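An afternoon at the Nirkitz open day

18 July 2026

I went to the Nirkitz open day in Prumthorpe last week. I had signed up in May, when they first posted the form, and then forgot about it until the reminder came. It was free, and you picked a time slot. I had the last one.

The building is behind the old freight yard and hard to find if you come in from the highway side. I drove past it twice. Parking is on the gravel strip across the road, and the door you want is the side one with the buzzer.

I should say I don't work in robotics. I spent most of my working life on packaging lines, where a robot was a big yellow arm behind a fence that did the same move until someone stopped it. I wanted to see how people teach the newer kind, the ones that are supposed to handle whatever is on a table.

Our group had a short talk first. The woman giving it said the hardest part of their job is getting enough examples of ordinary handling. Writing a program for every cup and cable doesn't work. So they have people do small tasks with a gripper held in the hand, over and over, and the recordings are what the robot learns from. The gripper has two fingers and a camera on it, so the robot later gets a view much like the one in the training material. The set they were working from had 4000 recordings in it. She said it was small by current standards.

Then we went through to the work room. It has a tiled floor and white walls, and it was brighter than I expected. I had pictured something closer to a machine shop. There was a lot of standing and watching, and they let us get fairly close as long as bags stayed by the door.

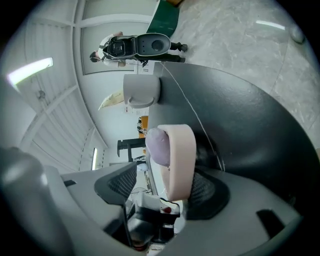
The job they were running was pick up and put down with small household things. You close the fingers on the object, lift it, move it and set it down again. Described like that it takes no skill at all. I got a turn with a practice gripper and I was bad at it. I came in too fast and squeezed too early, and I kept twisting my wrist to see around the tool, which they ask you not to do. The trick is to slow down before you think you need to. My fourth try was usable, or so I was told.

What surprised me was how much the grip matters. A stiff object forgives you. Anything light or an odd shape shifts as you lift it, and then you have to decide whether to set it down and start over or keep going. They keep both kinds of recordings. A person recovering from a poor grip is worth having, according to the man who ran our turn.

After that came the part most people were there for, a robot arm doing a similar job by itself in the next room. The program behind it is called Flastik. It ran 3 rounds for us. The first two were fine, a bit slow. On the third it missed the object, backed off, waited a few seconds and went in again from the other side. I liked that one best. Someone asked for the success rate and the answer was 88 percent on objects it had seen in training. For new ones they would not give a number – fair enough.

There was also a table from Farías, who make the finger pads. They had several kinds out and you could press them. The softer ones hold better but wear out sooner, and changing them is a five-minute job with a small screwdriver. I asked what a pair costs and got a price sheet by email the next day, which I have not read yet.

A few practical things if you go to the next one. Wear comfortable shoes, there is nowhere to sit except in the talk. The coffee is in the entrance hall and runs out early. Ask your questions in the work room and save nothing for the end, as the closing session ran short and we only got through some 4 of them.

They plan another day later in the year. I put my name down for the mailing list and will probably go back, mainly to see if the arm is any faster.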